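Butcher block swelling above the dishwasher – can it be saved, and how do I keep it from coming back?

Posted in Kitchens and Countertops, Jun 15, 2021

marlow_k

We have an L-shaped counter with an oak butcher-block top, oiled, installed in February of last year. The dishwasher sits in the long run of the L. The front edge of the top directly above the dishwasher door has started to feel rough, and two of the glue lines can be felt with a fingernail. The rest of the counter is fine, including the part next to the sink.

The dishwasher is a Byun built-in. We run it every night and usually open the door as soon as the cycle ends so the plastic dries. The installer, a small outfit here in Brivville, says there is no vapor barrier under the top because the manufacturer did not call for one. I paid $680 for this section alone and would like to avoid replacing it.
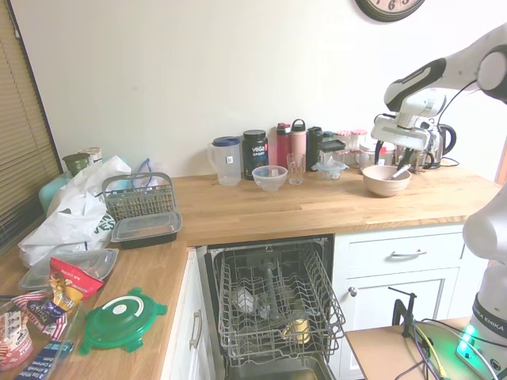 The back of the counter is where everything that won't fit in the cabinets ends up: water bottles, the pitcher, the protein powder, food containers, the kettle in the corner. I mention it in case clutter is part of the problem, although the swelling is only at the front. I can clear it if the top needs to be refinished all at once.

What I need to know is whether sanding and re-oiling will hold, or whether the underside has to be treated too. The top is 40 mm thick, if that matters.

Bent Thorlacius

The underside has to be treated. Sanding the face alone will give you a smooth edge for one season.

Steam leaves the dishwasher at the top of the door and meets the lower front corner of the counter first. End grain and glue lines take it up faster than the face does. If the bottom of the top was never sealed, that side gains moisture while the oiled side does not, and the boards cup or the joints telegraph through. Your description fits this.

Work in this order.

Stop opening the door at the end of the cycle. Leave it shut for 40 minutes, then lower it all the way. A door left open a few inches is the worst position, as it sends the steam straight up at the edge. Fully lowered, with the rack pulled out, most of it goes into the room.

Let the wood dry before you touch it. Give it 22 days with no steam on it, longer if your house is humid. Sanding a swollen edge flat leaves you with a hollow when it shrinks.

Pull the dishwasher. Turn off the water and power first, and check how it is fastened. Many units are screwed up into the counter through two small brackets, and those screw holes are another way in for moisture. Seal them with the same finish.

Sand the front edge and the underside to 120 grit. Do not go finer on the underside. Apply three thin coats of a hardwax oil or a waterborne polyurethane to the bottom, allowing full drying time between coats. Polyurethane is the better barrier and nothing down there touches food.

Fit a vapor shield. Self-adhesive aluminum foil made for this purpose is sold in strips. I have used the Avitz one and it stays up. It should cover the underside from the front edge back at least 5 inches and lap past the opening on both sides.

Oil the face last – the whole run, or the repaired area will show as a lighter patch. That does mean clearing the back of the counter. Wipe under the kettle while you are there, and look for a dark ring or raised grain where it stands. Oak stains black where water and iron meet.

If the glue lines have opened wide enough to take a business card, sanding will not fix it. That section then needs to come off and be reglued.

tperrin

Same thing happened to mine. I just put the foil tape on and sanded the edge with a block, never took the dishwasher out. Fine so far. I used Zatdale oil but any oil is probably ok.

Bent Thorlacius

Tape over bare wood is better than nothing. It will let go if the wood behind it is still damp, so check the adhesive every few months and press along the front edge.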